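12 de agosto de 2022

# Breltent abre en septiembre una ludoteca de préstamo con 800 juegos

La distribuidora de juegos Breltent pondrá en marcha en septiembre un servicio de préstamo de juegos de mesa y de construcción en su local de la calle Sorrentino. El fondo inicial reúne 800 títulos, de los cuales 700 se podrán llevar a casa. El resto quedará para uso en sala.

El servicio se llama Piltance y funciona con un carné anual. Cada carné permite retirar 2 juegos a la vez durante tres semanas, con una renovación si no hay lista de espera. Las familias numerosas y los centros educativos pagan la mitad de la cuota.

Breltent probó el sistema en primavera con 106 familias del barrio. En ese periodo los juegos más solicitados fueron los cooperativos y los de construcción para menores de seis años. Los de estrategia larga salieron menos, pero se renovaron casi siempre -- un dato que ha llevado a ampliar el plazo de préstamo, fijado al principio en dos semanas.

## Catálogo y reservas

El catálogo se puede consultar en el mostrador y en la web del servicio, que gestiona la empresa Kestico. Cada ficha indica la edad recomendada, la duración de la partida y el estado de la caja. Las reservas se hacen en línea o por teléfono y se guardan cuatro días.

Los juegos devueltos pasan por una revisión antes de volver a la estantería. Si falta una pieza suelta, el usuario no paga nada la primera vez. Cuando el juego queda inservible se cobra su precio de reposición, sin recargo.

## Uso en sala

La sala abre por las tardes, de martes a sábado, y no exige carné. Tiene mesas altas para partidas de adultos y una zona con alfombra para los más pequeños. El material de construcción en sala incluye bloques de colores y tableros, y se renovará por trimestres.

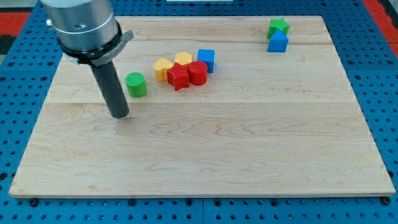
## Cómo solicitar el carné

Las solicitudes se recogen en el propio local desde hoy. Hace falta un documento de identidad y, en el caso de los colegios, un escrito de la dirección del centro. El carné se entrega en el momento.

Breltent acepta también donaciones de juegos completos y en buen estado. Los que no entren en el catálogo -- por estar repetidos, por ejemplo -- se enviarán a otras ludotecas de la provincia.

**Contacto para medios:** departamento de comunicación de Breltent, calle Sorrentino, en horario de mañana.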